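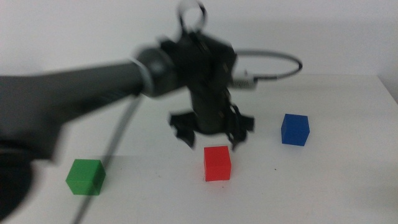 Week 4: Estimating, or how to be wrong on purpose

Every project plan is a guess wearing a tie. Our job this week is to guess better, and to write down how we did it so someone can argue with us.

The Drellcombe library move is the case in your reader. Harpreet Lavoie's team said 6 weeks to shift the local history room. Read her memo before class and mark each place where she wrote "should."

Terms to know:
Padding – extra time you hide.
Buffer – extra time you admit to.
Anchoring – hearing a number first and never quite getting over it.

Split any task longer than 4 days. "Sort out the shelving" is a wish. Ask whoever will do the work, then ask what went wrong last time, and let them finish talking.

For next time: estimate one chore at home, do it, and hand in both numbers with roughly 375 words on the gap. Brittany Boychuk takes late papers until noon. She has heard about your printer.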